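Gripper day (again)

Quick one tonight, I've got tea on the hob. Promised a few people I'd write up how I look after the hand-held grippers, and November 16, 2025 seems as good a day as any. Kettle's on too. Right.

So there's a pair of them, left and right, and the table they get used over. I keep calling it the cell, which makes Kaj laugh – Kaj Bech, who did this job before me over at the Salham place and still gets my panicked messages. Table, grippers, cables, a box of bits. It's a cell. I'm sticking with it.

Most of the work is boring. Wipe the fingers. Check the screws. Check the cable. Write it in the book. We service at every 500 cycles, or that's the plan, but the left one had got to 701 before I looked at the counter. My fault entirely. July was worse, don't ask.

What was wrong: the left one was closing late. You squeeze, nothing, nothing, then it snaps shut. Horrible feeling. I blamed the cable first because I always blame the cable. Swapped it for the spare from Istdale, same thing. Swapped it back. An hour gone.

Then took the fingers off. Screw at the back end of the left finger was loose, not falling out loose, just enough that the block could rock when you pushed it with a thumb. And there was muck in the slide behind it. Grey fluff mostly, and a crumb of somthing I'd rather not think about.

What I did, for anyone with the same Kareck grippers:

Power off, cable out. Fingers off, keep left and right apart, they look the same and they are not. Dry brush in the slide. Then a cloth, no sprays, I did use a spray once and it gummed up in a week. A tiny bit of grease. Less than you think. Less than that. Fingers back on, screws in by hand first, then the small driver till it just stops. Don't lean on it!

Then open and shut it 19 times. Why 19? It's what Kaj's old sheet says and I've never had the nerve to change it. If it catches even once, start again. Mine caught on the fourth go, so off it all came, and I'd pinched a bit of cloth thread in there. Idiot.

After that I do the facing check, which isn't in any manual. Both grippers over the table, one in each hand, pointing at each other, and look whether the fingers sit level. If one side droops the plate on top has usually been knocked. Also tug the cable gently and see that it hangs clear of your wrist, becuase if it snags you'll pull the hand off line all day and blame the software. Then open them wide and look down between the fingers. Same height? Good. Pick something up, put it back down, done.

Seixas want them back in use straight away, so no rest for the wicked. I've put a note in the book to do the screws at every service from now on, both sides, even when they feel fine. And I've ordered 2 more small drivers because ours keep walking off.

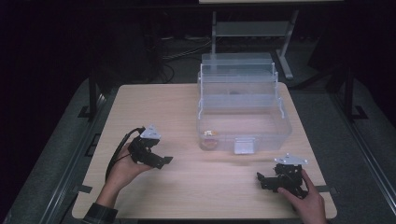
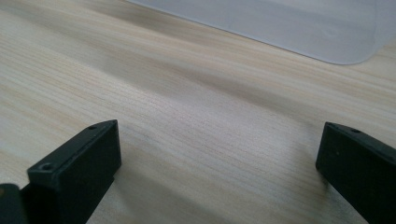 Both grippers over the table, then the fingers open wide.

Tea's burning. More when the new drivers turn up.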